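The Rulebook Reaches the Filing Cabinet

Written procedures for robots in factories are old and well tested. Written procedures for robots in offices are neither. Most sites that put a humanoid or a two-armed mobile unit to work among desks have started with a copy of their industrial rules and crossed out what did not apply. The result is usually long on fences and short on cabinet doors.

Storage work shows the gap well. Putting binders into a cabinet is light, slow and unlikely to hurt anyone, but it brings doors, shelf edges, paper records and walking staff into the same small area. Ukus, which runs office sites in Stiltberg and Drurkham, revised its house procedure for this work on 25th February. The new text covers 5 pages and replaces a factory document of 70.
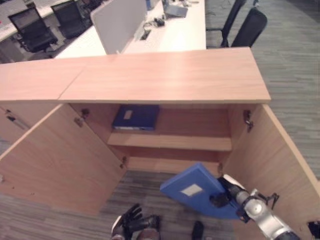 Tobias Renwick

The procedure opens with doors. Both doors of a compartment are to be opened fully before an arm goes in, and they stay open until the arm is clear. A half-open door can swing into the forearm during a reach, and the contact is hard to tell from a collision with the cabinet body. Hinges are checked by hand before each block of work. A door that will not hold its position is taken off the task list until it is repaired.

Grip comes next. The rule in the older document was written for rigid parts and gave one closing force for everything. Binders bend. A full one resists the fingers and an empty one folds under them, so the Ukus text sets an upper limit of 50 newtons and asks the operator to confirm the hold with a short lift before any sideways motion. Labels must stay readable after handling. If the fingers have to close over a label, contact is limited to the flat of the pad.

Approach speed inside the cabinet is capped at 50 millimeters per second. Outside it, with the arm loaded and desks nearby, the cap is 500. The second number drew objections at Drurkham, where operators wanted a lower limit near occupied chairs. The compromise is a reduced-speed zone that starts at the chair backs, whether or not the chairs are occupied.

The free arm has its own paragraph. It may not rest on a door, a shelf or the cabinet top, and it must be held in a position from which it can withdraw without crossing the working arm. Several vendors leave this to the motion planner. Manalastas, the planning package used at both sites, does so by default, and the setting has to be changed at installation.

The section on temporary placement is the part most other sites have asked to see. A cabinet top is a natural place to set an item down between moves, and the old rules said nothing about it.

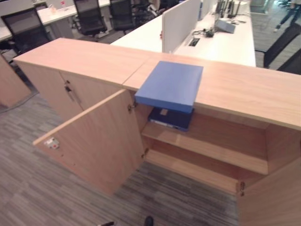

Under the revised text, an item set down on a top surface counts as unplaced until it is either shelved or moved fully onto the surface. Overhang is permitted only while the task is active. No second item may be picked up in the meantime, and the arm may not pass under the overhanging part. If the task is paused for any reason, moving the item back is the first step of the restart. The log entry must state where it was left.

People on foot are handled by distance. Staff may walk through the room during work and need no badge or escort to do so. Entry into the marked reach area stops motion, and a person must press the restart control. Automatic restart was considered and dropped, mainly on account of open doors at shin height.

Some items remain unsettled. The text does not say who is responsible for a record that is shelved correctly but in the wrong order. It gives no guidance on cabinets that lock. It also assumes hard, level carpet, and the Stiltberg site has asked for a separate note on deeper pile, where the base can settle slightly during a long reach and put the shelf height out of tolerance. A draft of that note is due in July, together with a revised inspection form for hinges and latches.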